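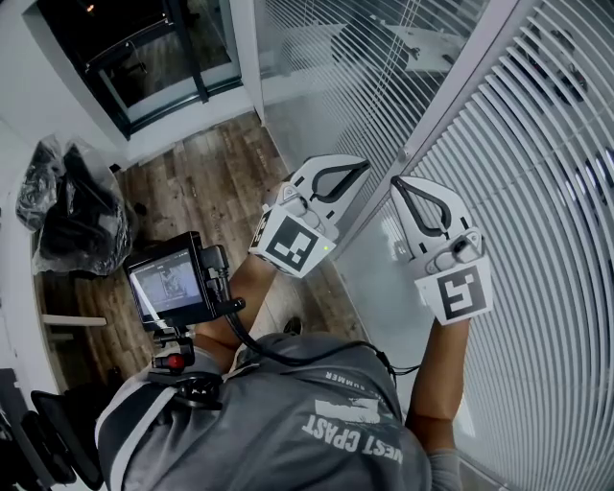 Glastrennwände, Innenjalousien und Laminat im Büro reinigen

Kirsten McKinnon, April
Kategorie: Anleitungen > Büro und Gebäude > Innenreinigung

Die Anleitung gilt für Besprechungsräume mit verglaster Trennwand zum Flur, waagerechten Jalousien auf der Raumseite und Laminatboden in Holzoptik. Bearbeitet wird von oben nach unten und von innen nach außen: Lamellen, Glas, Anschlussfuge, Boden. Wird die Reihenfolge geändert, liegt der Staub der Lamellen anschließend auf der fertigen Scheibe und am Wandfuß.

Für Räume mit Jalousien im Scheibenzwischenraum entfällt der erste Abschnitt. Solche Elemente werden nicht geöffnet.

Material

- Mikrofasertücher, kurzflorig, getrennt nach Glas und Lamellen
- Einwascher und Abzieher mit intakter Gummilippe
- Sprühflasche, 500 ml
- Flachwischer mit gut ausgewrungenem Bezug
- Staubsauger mit Bürstendüse für Hartböden
- Fugenpinsel
- Neutralreiniger ohne Wachs- und Polymeranteil

Bei uns im Kasuren-Gebäude wird der Neutralreiniger Hirik verwendet. Andere Produkte sind möglich, sofern sie für Laminat freigegeben sind und auf Glas rückstandsfrei abtrocknen. Scheuermilch, Dampfreiniger und Schmutzradierer sind für keinen der folgenden Schritte geeignet.

1. Raum vorbereiten

Stühle vom Glas abrücken, Tische so weit verschieben, dass der Wandfuß auf ganzer Länge zugänglich ist. Möbel dabei anheben. Ein Sandkorn unter einem Tischfuß genügt für einen Kratzer in der Deckschicht des Laminats, der sich nicht auspolieren lässt. Bodennahe Kabel lösen und hochlegen.

Danach die Jalousien vollständig herunterlassen. Seitliche Führungsseile auf Spannung prüfen. Hängt ein Seil durch, wird die betreffende Jalousie nur trocken gereinigt, bis das Seil nachgespannt ist.

2. Lamellen entstauben

Lamellen schließen, sodass die gewölbte Seite zum Raum zeigt. Mit trockenem Tuch von der Mitte nach außen wischen, dabei mit der freien Hand von hinten leicht gegenhalten. Anschließend die Lamellen in die Gegenrichtung wenden und den Vorgang wiederholen. An den Leiterkordeln das Tuch absetzen und neu ansetzen. Wer über die Kordel hinwegzieht, verschiebt sie, und die Lamellen hängen danach ungleich.

Fettige oder klebrige Stellen werden feucht behandelt. Das Tuch wird besprüht, die Lamelle bleibt trocken. Weiße Lamellen zeigen Wischränder deutlicher als graue; in dem Fall die ganze Lamelle nachwischen, also nicht nur die Stelle selbst.

Kopfschiene und Unterschiene zuletzt. In die Kopfschiene darf keine Flüssigkeit gelangen. Zum Schluss die Jalousie ganz hochziehen, damit das Glas frei liegt.

3. Glas reinigen

Reinigungslösung ansetzen: 1000 ml lauwarmes Wasser und ein Spritzer Neutralreiniger. Zu viel Konzentrat ist die häufigste Ursache für Schlieren. Bei hartem Wasser entmineralisiertes Wasser verwenden.

Fingerabdrücke im Griffbereich vorab mit einem feuchten Tuch anlösen. Dann die Fläche mit dem Einwascher benetzen, oben beginnen und den unteren Rand aussparen. Abziehen in waagerechten, leicht überlappenden Bahnen, Lippe nach jeder Bahn abwischen. Der untere Streifen wird mit dem Tuch gereinigt. So läuft kein Wasser in die Anschlussfuge.

Bei gebogenen Scheiben liegt ein gerader Abzieher nicht plan an. Dort senkrecht arbeiten und ein schmales Modell einsetzen. Ein Abzieher mit 300 mm Breite ist für enge Radien meist schon zu breit.

Klebereste von Aushängen mit Kunststoffschaber und feuchtem Tuch lösen. Klingen nur auf unbeschichtetem Glas, niemals auf Sichtschutzfolie. Ob eine Folie aufgebracht ist, lässt sich am Rand ertasten.

4. Anschlussfuge und Wandfuß

Das Bodenprofil der Trennwand sammelt Staub und Abrieb von Schuhsohlen. Zuerst mit dem Fugenpinsel lösen, dann absaugen. Feucht wird erst danach gewischt, mit fast trockenem Tuch und in Längsrichtung des Profils.

Steht das Laminat am Profil sichtbar hoch oder klafft dort eine Lücke von mehr als 2 mm, keine Feuchtigkeit einbringen. Die Stelle notieren und an den Bodenleger melden. In unserem Gebäude ist das die Firma Tang; die Meldung läuft über das Formular im Ordner Ploltero, Blatt Innenausbau.

5. Laminat

Vollständig absaugen, Bürstenkranz ausgefahren, in Richtung der Dielen. Den Wischbezug mit Neutralreiniger nach Herstellerangabe tränken und so weit auswringen, dass er nicht mehr tropft. Wischen ebenfalls in Dielenrichtung, am Fenster beginnend und zur Tür hin arbeitend.

Der Feuchtigkeitsfilm muss binnen kurzer Zeit von selbst verschwinden. Bleiben Pfützen an den Fugen stehen, ist der Bezug zu nass; sofort trocken nachwischen. Dunkle Striche von Schuhsohlen mit einem sauberen Tuch und unverdünntem Neutralreiniger punktuell abreiben, dann mit klarem Wasser nachgehen.

Auf braun-grauen Dekoren fällt ein Reinigerfilm erst im Streiflicht auf. Kontrolle deshalb in Bodennähe gegen das Licht, bevor die Möbel zurückgestellt werden.

6. Abschluss

Jalousien herunterlassen und einmal wenden. Feuchte Lamellen nicht hochgezogen lassen. Filzgleiter unter Stühlen und Tischen prüfen, verschmutzte ersetzen. Tücher getrennt waschen, ohne Weichspüler.

Intervalle

Glas im Griffbereich: wöchentlich
Glas vollflächig: monatlich
Lamellen trocken: monatlich
Lamellen feucht: nach Bedarf
Anschlussfuge: bei jeder vollflächigen Glasreinigung
Laminat saugen: täglich in Fluren, sonst zweimal pro Woche
Laminat wischen: wöchentlich

Schlagwörter: Trennwand, Jalousie, Laminat, Unterhaltsreinigung

Kontakt | Impressum | © Kirsten McKinnon | Nach oben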